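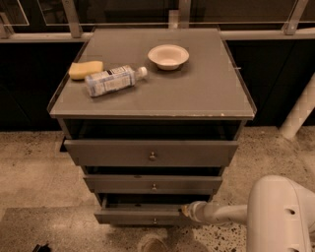 Ticket 1291: top drawer won't close flush
Product: Plurkton three-drawer cabinet, gray
Status: Open

Hi Trovberg team! I love this cabinet, and the raised lip around the top is such a good idea for keeping my sponge and bowl from wandering off. One snag: the top drawer stops partway and sits open a bit.

Tried so far:
Emptied it, no change.
Wiped the runners, slides way nicer but still stops!
Tightened the knob.

Could you send new runners? The chips on the front edge don't bother me at all.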